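Prultard Two-Arm Sorting Station
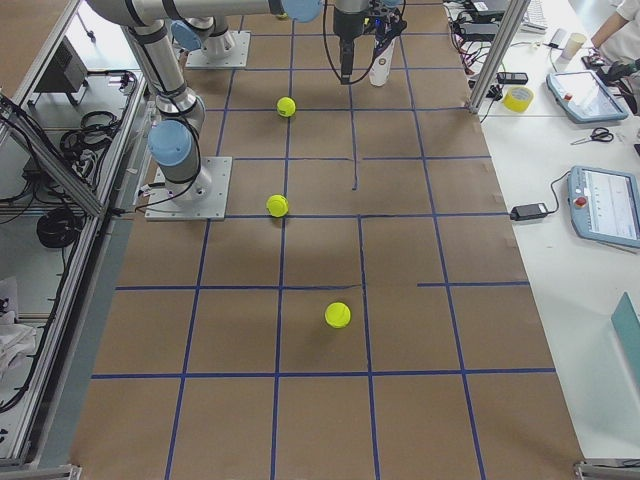

The Prultard station is intended for packing rooms in which employees now sort returned sporting goods by hand. Staff who move to the station are trained as cell operators at their existing grade. Before each new product is introduced, the operator lays out the work table in blue tape over brown paper and sets out sample items, such as tennis balls, among the marked cells. Each teach pendant has a red button within the operator's reach.

Operator training takes 10 days and is led by Fumiko Tanabe of Skolura -- refresher sessions are held each May.

Part no. 448
Orders and site visits: Freya Haworth, Skolura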